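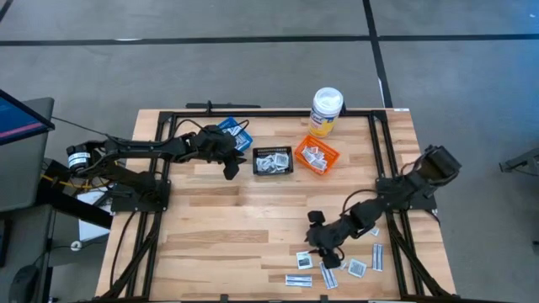

# Looking after a wooden worktop (and keeping it clear)

We moved into the house in Lelten with a laminate worktop that had seen better days, and when we finally had the kitchen done I held out for wood. I was warned off it by practically everyone, including the man in the shop, but I've never been sorry. Wood forgives you. A scratch can be sanded out, a ring can usually be coaxed away, and even a scorch is only a rainy afternoon's work. What it does ask for is a bit of regular kindness, so I've written down what I do in our kitchen, along with a few thoughts on the clutter that always seems to land on a flat surface.

## Everyday wiping

A cloth wrung out in warm water with a small drop of washing-up liquid will do for nearly everything. Go along the grain, then go over it again with a dry tea towel, and do please bother with the tea towel, as water left sitting does far more harm than any amount of chopping or kneading. I keep mine on a hook by the sink so I've no excuse.

Bread dough that has dried on is best lifted with a plastic scraper. Leave the scouring pads in the cupboard. They rough up the surface and you'll see the patch every time the sun comes round.

## Stains, and what I try first

- **Tea and coffee:** bicarbonate of soda mixed to a paste, left for 20 minutes and wiped away. Twice if need be.
- **Beetroot and berries:** half a lemon and a little fine salt, rubbed gently. Rinse well.
- **Onion and garlic smells:** the same lemon, used up.
- **Black marks near the tap:** these are usually from a tin or an iron pan left in the wet. Lemon juice may shift them, but an old one will probably want sanding.
- **Turmeric:** I'm afraid you wait. It fades by the window, given a summer.

Always try a cleaner somewhere out of sight first, behind the toaster for instance. I say this having once bleached a very pretty pale oval into my own worktop, exactly where visitors put their cups.

## Oiling

New wood is thirsty and wants several thin coats in its first weeks. After that I do ours in January and again when the evenings draw in, and whenever a splash of water soaks in instead of sitting up in beads. I use Ostell worktop oil, mostly from habit – any oil sold for kitchen wood will serve, so long as the tin says it's safe around food once it has cured.

1. Clear everything off the night before and leave the wood to dry right through.
2. Sand lightly along the grain if it feels furry, then take up the dust with a barely damp cloth.
3. Pour out less oil than you think you need and spread it with a lint-free rag. An old cotton pillowcase is lovely for this.
4. Wait as long as the tin tells you, then wipe off every bit that hasn't sunk in. Sticky worktops come from skipping this step.
5. Leave it overnight, and lay your oily rags out flat to dry outdoors before they go in the bin. Bundled up they can heat and catch fire.
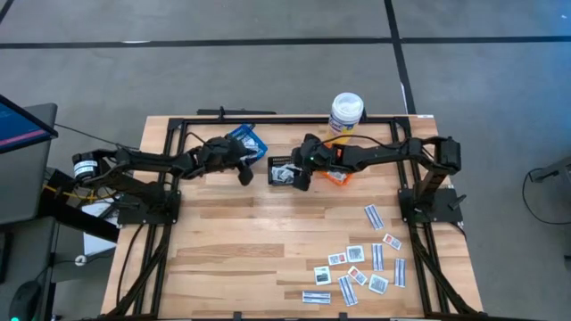
## Baskets for the little things

Once the wood is looking nice you'll want to see it, and this is where I was hopeless for years. Rubber bands, birthday candles, batteries that might or might not be dead, all of it lived in a heap by the kettle. I now have a row of small plastic baskets (Nestex, I think, roughly 50 pence each in the sale) and each has one job. Open sides are better than solid ones, as you can see at a glance what's running low, and crumbs fall through instead of gathering. They'll go through a bowl of soapy water in no time.

Do stand them on a shelf or in a drawer if you can, though. Anything that lives on the worktop for good leaves a paler or darker patch underneath, and you only find it when you finally move the thing. If a basket must stay out, shift it along a little every week.

## Recipe cards and other bits of paper

Paper is my weakness. I had recipes on cards, on envelopes, on the backs of seed packets, and the only way I ever got on top of it was to clear the floor, spread the whole lot out and sort it on my hands and knees with the radio on. A worktop is never big enough, and somebody will always want to make toast in the middle.

Have a box for keeping and a box for going, and be firm about a third pile called "maybe", which will breed. I sort by when I cook a thing, so puddings for cold nights sit with the stews, and it makes perfect sense to me and to no one else in the house.

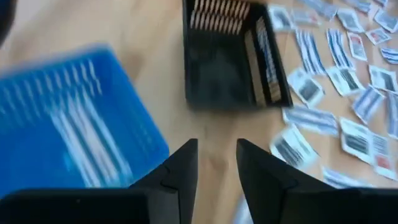
One reader wrote to say she sorts hers by the main ingredient and puts the date on the back each time she makes the dish. Anything not dated for two years goes to her sister. She also rubs a plain white candle along the top edge of her splashed-on favourites, and says it keeps the worst of the grease off.

I've tried the candle and it does help, though you can't write on the waxed bit afterwards, so get your notes down first. Dating the cards I've taken up gladly. My gingerbread has been out 17 times so far and the card is nearly full – I shall have to start on the front, somewhere beneath the treacle.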